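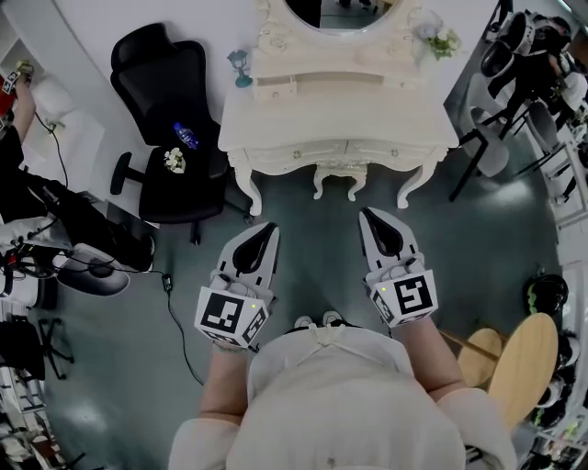 Both grippers open and empty, marker cubes facing up, green lights on.

1/ Our start pose rule for hand-held gripper work, revision 37. Jaws open, both grippers in the head camera's view, marker faces clear of sleeves. Hold for 20 frames before moving.

2/ Cables are the weak point. The old rule said "keep floor tidy", which no one can audit. Elvira Quispe rewrote it: no cable crosses the operator's walking line – tape it or reroute it.

3/ Mirrors get their own clause. A reflected marker can be picked up as a real one. Log every mirror in the room and mask it before pose tracking.
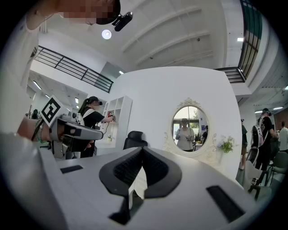

4/ Same clause covers shared rooms. With several operators working at once, each marker ID is issued to one gripper only. We had a duplicate in March and threw out 161 takes.

5/ Faces are blurred before files leave the site server. Wrist views count too, as they catch more people than the head view does.

6/ Hortensia Bedoya wants the hold raised to 49 frames. I think that's too long for tired arms. Draft is open for comment on the Varkodum page until noon tomorrow.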